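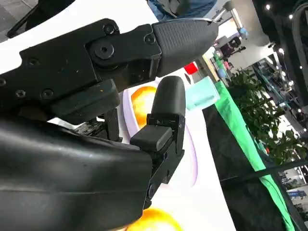
A white tabletop with a curved edge

Curved tabletop

A curved tabletop is a table surface whose outline is made up wholly or partly of curves. The term covers round and oval tops, tops with one bowed side, kidney shapes, and straight-sided tops whose corners have been cut to a wide radius. It is normally used of the outline as seen from above. A surface that dips or rises, such as a dished tray top, is usually described separately.

Curved tops are found in dining rooms, kitchens, offices, classrooms, libraries and cafés. White is one of the common finishes, along with natural wood and grey.

Shapes

The round top is the simplest form. All seats are the same distance from the centre, and the number of people who can sit at it depends on the length of the edge and the position of the legs. A small round top seats 2 to 4 people.

The oval top keeps the curved ends of a round table but is longer than it is wide, so it fits better in a narrow room. Some tops sold as oval have straight long sides with a half circle at each end. Furniture makers may call this shape a racetrack or stadium top.

A half-round top, also called a D-end, has one straight side which can stand against a wall. Two half-round tops can be pushed together to make a full circle, and a rectangular section may be placed between them to make a longer table. Kidney-shaped and horseshoe tops have an inward curve on one side. In schools the inward curve gives the teacher a place to sit within reach of the whole group.

Freeform tops follow no regular shape. They are often drawn so that several can be joined, with the outward curve of one fitting the inward curve of the next.

Materials

Solid wood tops are made from boards glued edge to edge and then cut to shape. Because the grain runs in one direction, the curve passes through both long grain and end grain, and the end grain takes more sanding and soaks up more stain or oil. Painted tops hide this difference.

Board materials such as MDF, chipboard and plywood can be cut to any outline. MDF may be shaped and painted without a separate edging. Chipboard needs a strip of some kind to cover the cut edge. Plywood is sometimes left bare at the edge, so that its layers show, and sealed with lacquer.

Laminate is a thin, hard sheet glued to a board. Other materials include glass, stone, solid surface sheet, and metal. Glass and stone tops are heavy for their size and the edge is ground smooth before use.

Edges

The edge is the part of a curved top that takes the most work. Edging strip has to bend round the curve without lifting, and tight curves need a thinner or softer strip than gentle ones. Plastic strip is warmed before it is bent. Wood veneer strip may be damped or heated, and can split where the curve is too tight.

Edge profiles include the square edge, the bullnose, which is fully rounded from top to bottom, and the bevelled or knife edge, which slopes back underneath and makes the top look thinner. A square edge with only the sharp corner taken off is described as eased.

Making

A curved top is marked out with a trammel, a pattern or a computer-controlled cutter. For a circle, a router can be fixed to an arm that turns on a pin at the centre of the underside, so that the pin hole does not show. For other shapes a full-size pattern is cut first from thin board and the router follows it. Cutting is done in several shallow passes.

More material is wasted than with a rectangular top, as the corners of the board are lost. Workshops cut smaller parts from these pieces where they can.

The Ponari table

The Ponari is a table with a curved white top made by the furniture firm Dobre at its works in Hostden. It was drawn by the designer Kamala Mudaliar for the reading room at Fodham library and later offered for general sale. The top is 30 millimetres thick with a bullnose edge, and has one long outward curve and a shorter inward one. It stands on a pedestal base.

The first production run came to 257 tables. Early tops had a gloss finish — readers complained of glare from the ceiling lights — and the finish was changed to matt before the end of the run. The base was not altered. A lower version for children's areas uses the same top.

Bases and stability

Pedestal bases are often used under round tops, as they leave the edge free for chairs. The foot of the pedestal must be wide enough to stop the table tipping when someone leans on the rim. Where legs are used they are set in from the edge, and on a half-round top one pair usually stands close to the straight side.

Large tops may have battens screwed to the underside to keep them flat. On solid wood the screws pass through slots, which let the boards swell and shrink with the seasons.

White finishes

A white top may be painted, lacquered, laminated or made of a material coloured all the way through. It reflects light into the room and makes small dark objects easy to find, but scuffs, pencil marks and coffee rings show plainly. Bright light on a white gloss surface can be tiring for people who read or write at it.

Care

Most white tops are wiped with a soft cloth, warm water and a little washing-up liquid, then dried. Scouring powder dulls gloss finishes. Water should not be left standing along a glued edging strip, where it can get into the board and make it swell.

See also

Drop-leaf table
Edge banding
Gateleg table
Pedestal table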